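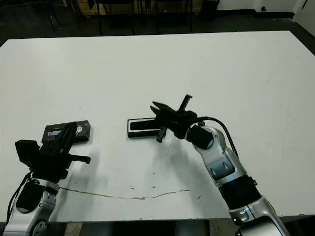

A dark box and a shallow tray with a pale rim, on a white tabletop.

The box is part of the product, and should be treated as such

Few items pass through as many hands as a small box and the tray that goes with it. The designer approves it, the packer fills it, the courier carries it, and the customer, having opened it, is left to decide what becomes of it. At each stage the box is regarded as someone else's concern. It is the view of this column that the trade has allowed this habit to persist for too long, and that the cost falls chiefly on the people who pack and unpack for a living.

The case against the present fashion is easily made. Dark, rigid boxes with close-fitting parts have become the accepted sign of a careful maker. They look well on a shelf. They are also slow to open, show every fingerprint, and are awkward to stack once the two halves have been separated. A member of staff who handles 40 of them in a morning does not share the customer's pleasure in a lid that descends slowly under its own weight.

Plorkia, which packs small goods for several independent shops, reviewed its benches last November. The review set out to examine lighting and seating. Its most useful finding concerned neither. Packers were spending an average of eight seconds on each box establishing which way round the tray should sit, and a further three pressing it home. The tray was very nearly symmetrical, and the only guide to its position was a mark on the underside, where it could not be read once the tray was in the hand.

Kristaps Luik, who led the review, recommended a plain notch at one corner. The supplier, Mamero, objected that a notch would spoil the line of the rim. It was adopted in the end for two of the ranges, and the remaining ranges still go out without it. We would suggest that a rim which must be turned over and inspected before use has little line left to spoil.

There is a wider point about the surface on which such work is done. A large, pale, uncluttered table is often dismissed as an extravagance, particularly in older premises where every shelf and sill is already in use. Dark packaging on a dark bench is tiring to look at, and small parts are lost against it. A white top costs no more than a brown one. Horobets replaced its benches on these grounds and has since reported roughly half the number of mislaid inserts.

The objection most often raised is that customers expect a certain weight and finish, and that anything simpler will be taken for meanness. We do not doubt that some do. Skostik, however, moved its whole catalogue to a lighter box with a loose tray and received very few remarks on the change, most of them from customers who wished to know whether the tray could be kept for pens and keys. It could, and the company now says so on the lid.

What is asked for is modest. Those who commission packaging should be required to pack it themselves, for one full shift, before the order is signed. They should do so at an ordinary bench, at the ordinary pace, and with the labels supplied. Suppliers should attend as well - and should bring the trays that are in production, since the hand-finished sample is of little use for this purpose.

15 July 2025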